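Lovier releases Plomela 2, planning software for robotic surface wiping

17 Aug 2018

Lovier today released Plomela 2, a perception and motion planning package for robot arms that clean work surfaces. The release replaces the fixed raster paths of the first version with paths computed from a residue map, which is updated after each pass. It runs on the same controllers as the April release and needs no change to existing cell configurations.

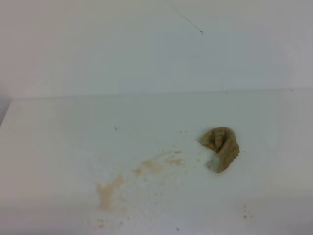
Plomela 2 divides the work surface into cells and assigns each one a residue score from a single fixed camera. The score separates three classes: clean, particulate and smear. A white tabletop with a soft-edged tan smear, fine brown specks and a bunched cloth to one side contains both kinds of residue, and the planner treats them differently. Specks are grouped and approached from the outside in. Smears get overlapping strokes along their longest axis. The cloth is segmented as an object and excluded from the residue map, including any folds close in color to the residue.

Lovier tuned the classifier on 2,000 labeled surface images. The regression suite that ships with the package contains 114 recorded wiping tasks, which can be replayed offline against a modified planner. Cell size, stroke overlap and the limit on repeat passes are set in a plain text file.

Cloth grasp planning is handled by a separate module, Rotine, which is included in the release. Rotine proposes grasp points on crumpled fabric from the same camera view and passes them to the arm driver. Flattening and folding are not supported.

Plomela 2 is available now to current license holders. Evaluation copies run for 21 days and can be requested through Yupanqui, the distributor for Lovier software.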